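ME 214 Dimensional Control, Handout 6
Fits, clearance and tolerance stacks
Revised 31 Jul 2018

Read this before the problem session. Handout 4 covered how limits are written on a drawing. We now take two parts with limits already assigned and ask what happens when they are put together.

1. Terms

Basic size: the nominal dimension shared by both parts. It has no tolerance of its own.
Deviation: actual size minus basic size. It carries a sign.
Tolerance: upper limit minus lower limit. It is never negative.
Clearance: hole size minus shaft size, when the result is positive.
Interference: the same difference when it is negative, reported as a positive number.

"Hole" and "shaft" are used for any internal and external feature. A slot is a hole. A key is a shaft. A square peg is a shaft in two directions at once, and each direction needs its own check.

2. Classes of fit

A clearance fit has clearance at every permitted combination of sizes. An interference fit has interference at every permitted combination. A transition fit can come out either way, depending on which two parts are picked from the bins. Students often mark a fit as transition when the average clearance is small. The average does not enter into it. Compute both extremes and look at the signs.

Maximum clearance = largest hole - smallest shaft
Minimum clearance = smallest hole - largest shaft

Worked case, basic size 25 mm:

Hole H7: +0.021 / 0
Shaft g6: -0.007 / -0.020
Maximum clearance: 0.021 + 0.020 = 0.041 mm
Minimum clearance: 0 + 0.007 = 0.007 mm
Both positive, so this is a clearance fit.

Same hole, shaft p6: +0.035 / +0.022
Maximum clearance: 0.021 - 0.022 = -0.001 mm
Minimum clearance: 0 - 0.035 = -0.035 mm
Both negative, so this is an interference fit, though the light end has only one micrometer of grip and should not be trusted to carry torque. 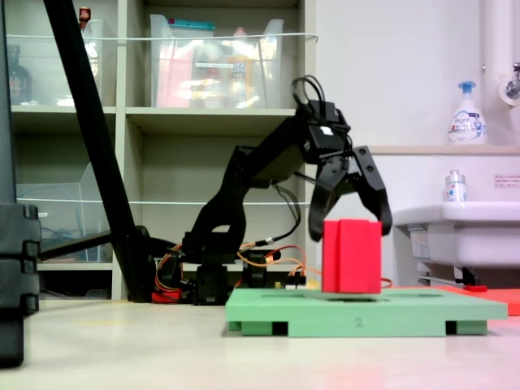 3. Clearance and positioning error

Clearance sets how far a part may be out of position and still enter. For a round peg and a round hole with parallel axes, the peg enters without contact if the lateral error between the axes is less than half the diametral clearance. With the g6 shaft above, the worst pair allows 0.0035 mm and the best pair allows 0.0205 mm. Chamfers widen the range at the mouth of the hole. They do nothing for the clearance further down.

For a shape that is not round, rotation uses up clearance as well. Take a square peg of side s in a square hole of side s + c, centered, rotated by a small angle t in radians. The corners of the peg move outward, and its extent along each axis becomes

s(cos t + sin t), which for small t is close to s(1 + t).

The peg fits while st is less than c, so the permitted angle is close to c/s. Doubling the size of the part at the same clearance halves the permitted angle. Lateral error and rotation draw on the same clearance and have to be budgeted together. A circle has no such term. A cross has reentrant corners, and the arms must be checked separately from the overall width: the arm width and the arm position both have tolerances, and either can stop the part going in while the overall width is well inside limits. 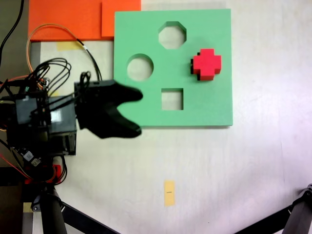 Jordan Bickerstaff pointed out in the December session that the c/s result assumes the hole is a true square, and that a hole with rounded internal corners will catch a sharp-cornered peg before the sides ever touch. The point is correct. Either the peg corner radius must be at least as large as the hole corner radius, or the difference has to be carried as a separate line in the budget. Problem 3 has been reworded to give both radii.

4. Stacks

Four spacers are placed end to end, each with a tolerance of ±0.1 mm.

Worst case: 4 x 0.1 = ±0.4 mm
Root sum square: 0.1 x sqrt(4) = ±0.2 mm

The second figure assumes that the errors are independent and centered on nominal. Spacers cut in one run on one stop are usually neither. Use worst case unless you have measurements that justify something else, and state which method you used. Answers without a method lose a mark.

5. Temperature

Limits apply at 20 °C. Change in length = coefficient x length x temperature change.

Aluminum plate, 600 mm, 23 x 10^-6 per °C, rise of 6 °C: 0.083 mm
Steel rail, 1195 mm, 11.5 x 10^-6 per °C, rise of 6 °C: 0.082 mm
Steel rail, 600 mm, same rise: 0.041 mm

Bolt the 600 mm plate to the 600 mm rail at both ends and the mismatch is 0.041 mm, equal to the entire maximum clearance in the H7/g6 case. Fix one end and slot the other.

6. Problems

Problem 1. Repeat the worked case with shaft k6 (+0.015 / +0.002). State the class of fit.

Problem 2. The Bremetus bracket drawing calls for a 25 H7 bore. Find the largest shaft that still leaves 0.010 mm minimum clearance.

Problem 3. See the separate sheet. Corrections to V. Steiner.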